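Skoltport Community Help — Competitions and Fixtures

Neutral venue named for a two-legged final: what happens to our home leg and our ticket allocation?

Posted by Beddoe Supporters Office
11 November 2019

Our club has reached the final of the regional football cup for the first time. Under the rules issued in September, the final is to be played over two legs, with one match at each finalist's home ground. We were drawn to host the second leg. Last week the organizing body wrote to both clubs to say that it is considering a single match at a neutral ground in Tusham, and that a final decision will follow after a review of both stadiums.

The letter gives two grounds for the change. The first is that our opponent, Jindau, has floodlights which may not meet the required standard. The second is travel. The road distance between the two clubs is 190 miles, and the organizing body considers that two evening matches in the same week would place an unfair burden on players and supporters. Tusham lies between the two towns, although it is a good deal closer to theirs than to ours.

We would be grateful for guidance on the following matters. May the organizing body change the format after the semifinals have been played? If it may, are we entitled to any payment for the loss of our home leg? We have already printed tickets and have paid a deposit for stewards and for a temporary stand. Finally, the letter offers each club 400 tickets for the neutral match, which is far fewer than the number of season ticket holders we have. Is that figure open to discussion, or must we accept it as it stands?

I have set out the relevant part of the rules as well as I can. The section on the final states that it "shall be played over two legs unless otherwise determined by the Competitions Board." A later section says that any change of format must be notified to the clubs "in good time," but it does not say how long that is. Our club handbook has nothing on the subject.

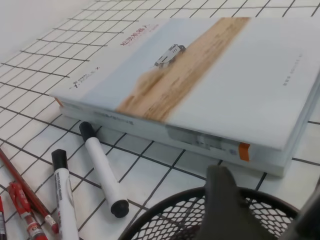 I should add that we do not wish to be seen as obstructive. Our members would accept a neutral ground if the terms were fair and if the decision were made promptly. The present uncertainty is the main difficulty, as coach companies will not hold vehicles without a confirmed date and destination.

Posted by Skoltport Fixtures Desk

Thank you for setting out the rules in full. The answer to your first point depends mainly on the words "unless otherwise determined." In most cup competitions, wording of this kind gives the board wide power to change the format, and it does not usually matter that earlier rounds have been completed. The power must still be used fairly. A board that changes the format should be able to show that it considered the position of both clubs, that it gave its reasons, and that it allowed each club to comment before the decision was made.

From what you describe, the decision has not yet been made. The letter says that the board is "considering" a single match. You should therefore treat it as an invitation to comment, even if it does not say so directly, and reply in writing without delay. We would suggest that your reply deal with the floodlights and the travel separately. If the floodlights at Jindau are the real concern, there may be answers short of moving the whole final. The first leg could be played in the afternoon, or it could be moved to another ground in the same area while your own leg remains where it is. The travel argument is weaker than it looks. A neutral match still requires your supporters to make a long journey, and under the original plan each set of supporters would have traveled only once.

On the question of payment, please check whether your rules contain a section on shared gate receipts. Where a final is moved to a neutral ground, the usual practice is that the receipts are pooled, the costs of the ground are taken out, and the remainder is divided equally between the 2 clubs. This is often worth less to the club that expected to host the second leg, which tends to draw the larger crowd. There is no general right to be made whole for the difference. Costs already paid are another matter. If you spent money in reasonable reliance on the published format, you may ask the board to treat that sum as an expense of the final, to be met before the receipts are divided. Keep the invoices for the tickets, the stewards and the stand, and ask each supplier to state in writing what part of the deposit can be returned.

The ticket figure is very likely an opening position. A ground used for a regional final will normally hold back a number of seats for sponsors, officials and general sale. Ask for the full seating plan and for the number of seats in each category. If a large part of the ground has been set aside for general sale, you have a sound case for a transfer of some of those seats to the clubs. Unsold club seats can be returned by a fixed date, and offering such a date in your letter generally helps.

Our desk keeps a standard letter for this purpose. It may be copied and adapted freely, and it covers the following points:

The date and reference of the board's letter
The section of the rules under which the change is proposed
The club's comments on each reason given
Costs already paid, with copies of invoices attached
The number of tickets requested and the proposed return date
A request for a decision in writing by a stated day

Send the letter by email and by post, and ask for a receipt. If your club and Jindau are of the same mind, a joint letter will carry much more weight than two separate ones. It is quite possible that they would also prefer to keep their home match.

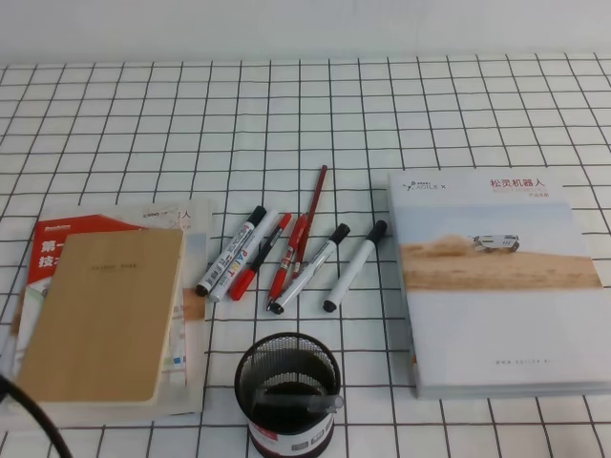
Jindau Members Forum replied that a joint letter would be welcome, provided that it did not concede the point about the floodlights. According to the forum, the lights were tested before the start of the season and passed, and the club had asked the board for a copy of the report on which its concern was based. No copy had been received at the time of posting. The forum added that its members had no strong objection to Tusham as a venue but did object to the size of the allocation, and that it would raise the matter of a joint approach with the club secretary this week.

Posted by Tusham Terrace

We had the same thing in the youth cup a few years ago. The board moved the final and there was no changing its mind. Our club complained by telephone for 2 weeks and got nowhere. I would say accept the venue and put your effort into the tickets and the kickoff time. An evening kickoff at Tusham is difficult for anyone coming by train, as the last service leaves before a match would finish if it went to extra time.

Also ask which end you will be given. The covered end is the better one, and it fills from the side nearest the main gate. Parking at the ground is for permit holders only on match days. Coaches have to use the lot on the far side of the river and it is a fair walk back.

Posted by Skoltport Fixtures Desk

One correction to the above. A complaint made by telephone is not normally treated as a formal comment, and this may explain the result in that case. Please put everything in writing. If the board confirms the change and you wish to appeal, look for the appeal period in the general section of the rules, not in the section on the final. It is often very short, and a fee is usually payable when the appeal is lodged — the fee is commonly returned if the appeal succeeds.

The train times are a useful point and should be included in the letter from both clubs.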